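Moving the zine archive out of the spare room

I have been putting this off since March. The spare room has a leak over the window, and the shelf under it holds every issue of the Stalholm Walker I own, plus the old Andard Path Notes and a box of maps. The plasterer wants the room clear, so everything had to come down and be sorted.

The Walker was a small magazine about footpaths. It came out four times a year and ran to 35 issues. I have all but two. The print run was 200 copies at its best, and most of those went to people within a bus ride of Stalholm. The paper is thin and the staples rust, so the first job was to pull the staples and put each issue in a plastic sleeve. I used a butter knife with a dull edge. A proper staple remover tears the fold.

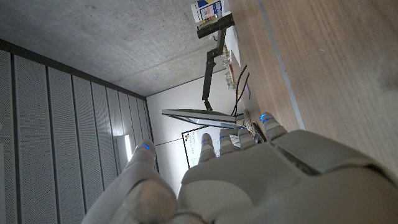

After that I sorted by route and left the issue order alone for now. Most readers who write to me want to know about one path, usually the one from Leckie up to the old mill. That path turns up in nine different issues, and the directions change each time. In the early ones you cross the stream at a plank. Later there is a gate, and you keep the wall on your left until the lane. The last version sends you by the road and says the field is too wet to bother with from fall to spring. I walked it last month and would agree with the last version.

The maps took longer. One is a copy of an estate plan dated 1715, and it shows the Leckie path as a cart track with a bend that is gone today. I had it folded inside a newer map and had forgotten it was there. It's only a photocopy and the bottom corner is too faint to read, but the bend is clear. It has its own folder now.

Andard Path Notes was a different sort of thing, typed on one side and copied at the library. It stopped in 2000. The writing is dry and mostly about stiles. I like it more than I used to. If a stile was broken, it said so and said which step.
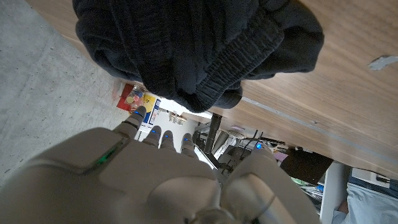

Vol. 3, No. 4

I am keeping one full set of each and giving away the doubles. There are doubles of the Walker from the middle years, and a few of the Nurkard special, which had the fold-out map. The fold-outs have split along the creases. I tried document tape on one and it held, but it left a shine, so the others will stay as they are.

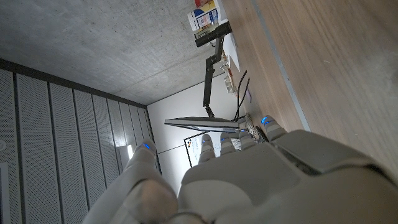

The robot hand, with the blue lights on its fingertips.

Next is the index. I started one on cards years ago and got as far as the letter F. I'll type it up this time and post it on the page with the scans. If you have either of the two missing Walkers, numbers 12 and 31, I would be glad to swap for a Nurkard special. Postage is on me.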